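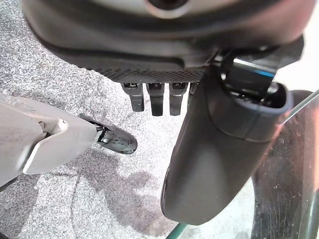
How much does it matter that a home-built arm is not bolted to anything?

It matters more than the choice of motors. Most of the error we measured at the fingertip came from the base moving, and most of the time we spent fixing it went into the base as well.

4.2 Mounting, drift and the carpet

Bida was designed on a kitchen table and put together in the shared workshop at Zikonstead, where the benches are heavy and the floor is concrete. Under those conditions it behaved very well, and we wrote an early draft of this paper saying so. The arm was then moved to the carpeted end of the building, where people sit, on the theory that a household robot ought to be tested among furniture. The early draft is no longer available.

Carpet is a poor foundation. The stand settles into it at a rate that depends on where the arm is pointing, and when the arm swings back the stand does not come back with it. We recorded 1336 reaches over the test period. Each one started from the same parked pose and ended with the fingertip held over a chosen spot, after which we measured the miss with a steel rule. A laser tracker would have been better. A laser tracker would also have cost more than the robot, the stand and the car they travelled in.

On the bench the average miss was 4 mm. On carpet it started out much the same and grew through each session, and by late afternoon it was bad enough that the authors could tell the time by it. Re-parking the arm brought no improvement, as the parked pose is defined relative to the base and the base was the thing that had wandered off. We spent two evenings establishing this by experiment, having declined to work it out on paper.

Three remedies were tried. The first was a square of board under the stand, which spread the load and made the whole assembly slide instead of sink. The second was a sack of sand, weighed on bathroom scales and laid across the feet. This helped a good deal, although it also made the robot difficult to move, and the people we share the building with had views on where it had been left. The third was to accept that the base would drift and correct for it using the wrist camera, and that is the approach used in the rest of the paper.

The correction is done by Chae, a small program we wrote for the purpose and have rewritten more often than we would like. Before every fifth reach it turns the wrist to look at something that is not going anywhere, compares the view with a stored one, and shifts the base position in software to suit. The housing and finger take up a good part of every view (Figure 4), so Chae masks them out and works with what is left. Suitable landmarks are scarcer in a room than one might hope. Speckled carpet has plenty of detail, all of it alike. Glass shows the matcher a second room that moves when the arm moves, and Chae was at first very confident about that second room. Upholstery is smooth and pale and offers little except its seams, which turned out to be the best thing available.

Figure 4. Wrist camera view with the gripper finger over cream upholstery. 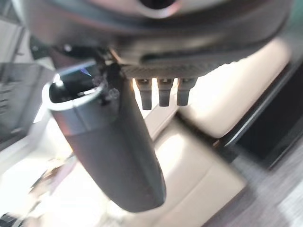 With seams as landmarks the drift stayed within 5 mm for a full session, provided that no one sat down. A cushion that has been sat on is a different shape afterwards, and recovers at its own pace. We added a check that rejects any match requiring the base to have moved more than a hand's width since the last one, on the grounds that we would have heard it. The check was triggered mostly on Monday mornings, when the furniture had been rearranged over the weekend.

The cost in time is small. A look and a correction take roughly 700 milliseconds, most of that spent waiting for the wrist to stop wobbling. Stiffening the wrist would shorten the wait, but the stiffer joint we ordered from Birnusbridge had not arrived when testing ended, and it has not arrived since.

We have left the sandbag in place for all results in Section 5. Chae alone would probably be sufficient, and a tidier study would have run the sessions again without the bag to find out. The runs on bare concrete also keep it, for consistency, even though there it does nothing beyond leaking slightly. Readers repeating the build should put the bag on last, after the cables are connected, because the sockets are underneath.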